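**Sorting small items into trays: how messy should the start be?**

---

**tidepool_ag** wrote:

We're collecting teleoperated runs for a two-arm sorting task and I'd like a second opinion before we go much further. Crayons and other stationery on a wooden bench, plastic trays to put them in, one operator driving both arms. We have 600 runs so far. The trained policy picks well when items are spread out and badly when they're touching.

Nearly all of our runs start from a rough layout by colour, with things in heaps. I assumed that would be the hard case and the single items would come for free. What I see is the arm going for the middle of a heap, closing on two or three crayons at once and then stalling.

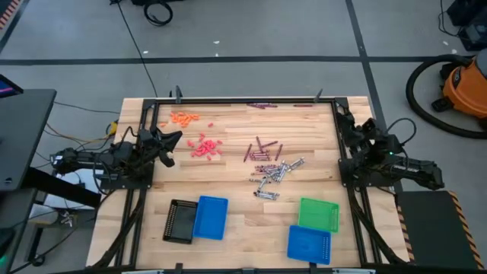
The stubs worry me more than the full-length ones. A full crayon gives you a long side to grab and you can be a bit off. A stub in a heap of other stubs gives you almost nothing to aim at, and our operators tend to nudge the heap first to get one free. I don't know whether I want that nudge in the data or not.

Trays get moved between runs, a few centimetres and a bit of a turn. Bench and lighting stay as they are.

---

**norrin** wrote:

Keep the nudge. If the operator needs it, the policy will need it too. What you want to avoid is five different styles of nudge. We had this on a cable job and the fix was a half-page sheet saying which finger to push with and in which direction. Success on touching items went up after the next 100 runs, with no change to the model.

---

**plankwise** wrote:

I'd disagree with norrin. Nudging in heaps gives you runs where the arm spends half its time doing something that only sometimes helps. At Lestska we dropped every run with more than one nudge and the result was cleaner. Slower to collect, though — we threw away 147 out of the first batch.

---

**norrin** wrote:

> dropped every run with more than one nudge

Then your set only has the easy heaps in it. Cleaner, yes, but what does it do on a bad heap?

---

**plankwise** wrote:

It goes for the outermost item and works in. That's what we wanted. I can see it wouldn't suit a job where the heap is against a wall.

---

**tidepool_ag** wrote:

No walls in ours, apart from the trays themselves. Working in from the outside sounds sensible and I could ask for it without throwing runs out.

---

**osk_bench** wrote:

How much of the set is single items with plenty of space round them? If the answer is "hardly any", that's where I'd start. The policy has to learn what a good approach looks like before you bury the target in other stuff. When I took over the Trodetti set it had 3,851 runs and only a handful with fewer than ten items out. We added sparse ones and the heap runs got better as well, which I hadn't expected.

Look at the wrist views too. In a heap, the wrist camera is full of near-identical colour by the time the fingers are low enough to matter.

---

**tidepool_ag** wrote:

Very few sparse ones, to answer that. I've started adding them this afternoon: a couple of crayons, a pen, one pencil-top eraser, no heaps. I'm asking operators to bring the fingers down open over the item and wait a moment before closing, so there's a clear stretch of the wrist view with the target in the gap.

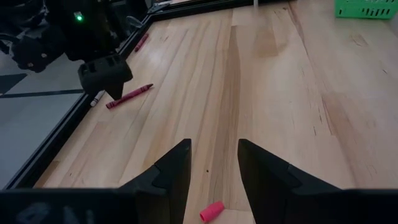
The erasers are the ones I expect trouble with. They're short, and at the last moment they sit so low in the wrist view that a small error puts them out of sight. I could raise the hover height but then the fingers have further to travel blind.

Second question for anyone who has done it: do you let the idle arm rest anywhere, or does it go back to a fixed pose? Mine are all over the place at the moment.

---

**osk_bench** wrote:

Fixed pose at the start, free after that. If it's different at the start of each run the policy picks up odd links between where the idle arm is and which item goes first. I lost most of October to that.

On the erasers, leave the hover where it is and slow the last bit down. The overhead view should carry some of the load.

---

**plankwise** wrote:

Agree on slow. Don't agree on waiting before closing. A pause in the runs turns into a pause in the policy, and sometimes it never comes out of it. We had an arm sit over a pen for the whole time limit.

---

**norrin** wrote:

Same here, for once. Slow and steady, no full stop. If you've already recorded some with a pause you can trim the still part out.

---

**tidepool_ag** wrote:

That may explain the stalling I had put down to the heaps. A couple of operators hesitate before they close, and I've never trimmed anything. I'll check their runs separately from the others.

---

**halfturn** wrote:

Been reading along, we use the Tovari labelling sheet for this sort of thing. One column for layout (spread, touching, heap), one for nudges, one for dropped items. It takes the operator a few seconds per run and you can then pull out whichever mix you like later, so you don't have to settle the nudge argument now. Ours came by way of the Wu project and it still has a column for "lid on/off" that we leave blank.

---

**tidepool_ag** wrote:

I like that more than deleting things. Plan for now: label the old 600, trim the pauses, set a start pose for both arms, then do the next 100 sparse. I'll retrain on old and new together first and post the numbers for spread and touching separately.

---

**plankwise** wrote:

Post a heap-only figure as well if you can. I'd like to be proved wrong on the nudges with something I can show my lot.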